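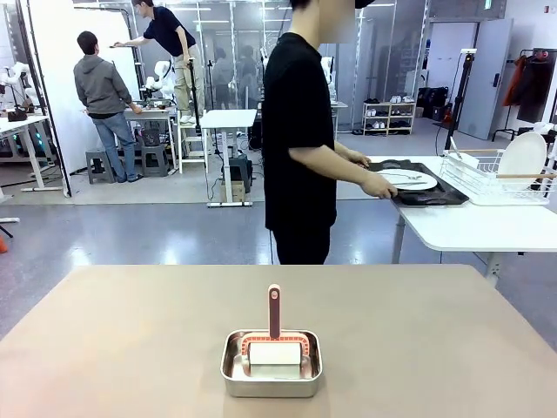
Getting pet hair off a wool coat

My dog Illa sheds like crazy, and every January my black coat looks like a second dog. So this is how I get it clean now!

Hang the coat up and give it a good shake outside first. Then put on a damp rubber dish glove and stroke downward, always the same way, so the hair clumps up and you can pick it off (weirdly satisfying). Go over it with a lint roller in short strokes, and peel off the sheet as soon as it stops grabbing. I usually get through 3 sheets, more around the cuffs.

Let the coat air out overnight before it goes back in the closet.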